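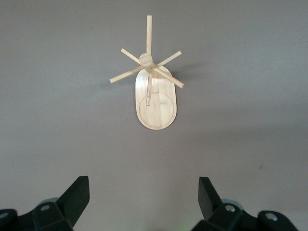 The cup tree, seen from the top. Unfinished wood, six arms, one oval foot.

I have been putting off the drying corner of my kitchen for most of a year. The counter to the right of the sink is short, and whatever I wash by hand ends up there on a folded towel. Small cups are the worst of it. They take up a lot of space for what they are, they trap water underneath when they sit upside down, and the towel is damp all day long.

So in August I started looking for a stand. Most of the ones I found were metal and much too tall for the shelf that hangs over that part of the counter. I wanted something low, in wood, with arms that a small handle could hang from. I found it at a craft stall in Gukbridge, on the side street behind the old feed store. The stall goes by the name Raltach. There was a box of these at the back of the table and they all looked a little different from each other, so I picked through them until I found one where the arms felt tight.

It's a simple thing. There is a long oval base with rounded ends, a post standing up from one half of it, and a round cap on the post where the arms meet. The arms are plain dowels. From the top it looks like an asterisk, or a small windmill. The wood is pale and has not been stained, and you have to look closely to find the grain. I don't know what kind of wood it is. It is light to pick up, so I'd guess balsa or basswood, but the woman at the stall was busy and I didn't ask.

The other half of the base has a shallow round recess cut into it with a thin ring around it. This is the part that made me buy it. I put a saucer there, or the tea strainer, or my ring when I'm washing up. One of the arms passes over the base and ends just over the edge of the circle, so a tall mug won't stand there, but flat things are fine. There is a tiny mark inside the circle as well, a few characters I think. I have tried it with my reading glasses and still can't make it out.

I paid 11 dollars for it. A similar stand at Chien, the kitchen store out by the highway, was 70, and that one was too tall for my shelf anyway.

A few notes for anyone thinking about getting one.

Bare wood and a wet counter are not a good match. I gave mine two coats of food-safe oil from Jevow after I had been looking at it for a week or so. Before that I kept it dry and only hung cups on it after wiping them. The oil darkens the wood slightly. Let the first coat sit overnight. I got impatient with the second one and the base was tacky until the next afternoon.

Weight matters. With cups on one side only, it leans, and if you bump it, it goes over. I hang the first cup on one side and the next one straight across from it. My espresso cups are fine. The big stoneware mugs are too heavy and I keep those on the shelf where they were before. I did try one, and I could see the arm bend.

The handles need to be wide enough to go over the end of a dowel and slide in. The ends are cut off flat, so nothing stops a cup from sliding back out if the stand gets knocked. I thought about gluing a bead on each tip, and I may still do that. For now I push the cups in close to the post.

As for the rest of the corner, I got rid of the towel and bought a thin ridged mat, about as wide as a cutting board. The soap moved to the left side of the sink. The scrub brush hangs from a hook under the shelf now, which took me 8 minutes with a hand drill after months of meaning to do it. I also threw out three lids that didn't belong to anything.

The counter is easier to wipe down. I do it at night after the last cup is hung up - lift the stand, wipe, put it back. The mat gets rinsed in the morning while the coffee is going.

I still haven't found a place for the colander. It's too wide for the mat and too deep for the drawer, so at the moment it lives on top of the refrigerator with the cake pan. If I go back to Gukbridge before the stalls close for the season I'll look for a bigger hook.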